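Visit report: Hafstein linen handling kit, demonstration day at Tirkville
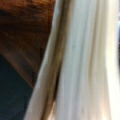
The invitation came from Hafstein's sales office in January, and it took until late summer to find a date that suited both sides. I went with Yen-ting Liao from our maintenance section. Our interest was narrow. We wanted to know whether the kit could take flat linen from a heap, find an edge and present it to a feeder, and what it would cost us in floor space and attention.

The Tirkville site is a former dairy on the ring road. Sign-in was quick, safety shoes were required, and the talk in the meeting room was short. Most of the day was spent on the floor.

What is on offer

The kit is sold under the name Tirnel. It consists of an arm on a fixed pedestal, a two-finger gripper with a small camera at the wrist, a control cabinet and a licence for the handling software. The table and feeder are left to the customer. Hafstein will quote for a conveyor, made by Fosden, but does not insist on it. The standard package includes 2 days of operator training on the customer's premises.

The wrist camera is used for the last part of the approach. A second camera, mounted overhead, picks the first grasp point and can be left out where the linen always arrives in the same place. We asked how the wrist view copes when cloth fills most of it and is too close to be sharp. The engineer's answer was that the software at that stage looks for large boundaries between light and dark, and for the shadow where one layer turns under another. Weave and stitching are ignored. White cloth against a dark or strongly coloured background is therefore the easy case. White cloth on a white table is the hard one, and the manual advises against it.

Strong side light is the other weak point. Where folds are washed out, the software has little to work with and will move the wrist to try a different angle. Each extra look adds to the cycle. Our own sorting room has tall windows along one wall, so blinds would have to go into the budget.

Cycle time and faults

Hafstein quotes 70 pieces an hour for single sheets. We timed a short run ourselves and got a little under that, with 4 stops in the period. Three were double picks, where the gripper took two layers together. The remaining one was a dropped corner. All were cleared from the panel without opening the guard. Yen-ting cleared the last one herself after a single explanation, and found the menu wording clear apart from one message that gave a fault number and no text.

The gripper pads are a wearing part. They are held by one screw each and can be changed with the arm parked. Hafstein recommends a change every 14 weeks on single-shift working. The price of the pads was not on the sheet we were given and has been requested.

Floor space is roughly that of our present hand-feeding station, once the guard is included. The cabinet can stand up to the length of the supplied cable away. A longer cable is an extra.

Points still open

Towels were not shown. We were told they are supported from the next software release, but there was no date for it. Fitted sheets are outside the specification altogether, and we handle enough of them to keep at least one hand station running.

The noise reading was promised and has not yet arrived. The service contract is priced per visit, with travel charged separately from Tirkville, and the draft does not state a response time.

We have asked for a trial with a bag of our own linen, unsorted, on a dark table surface. Hafstein has agreed in principle and will propose dates. The data sheet and the draft service contract are in the shared folder under September 2, 2018.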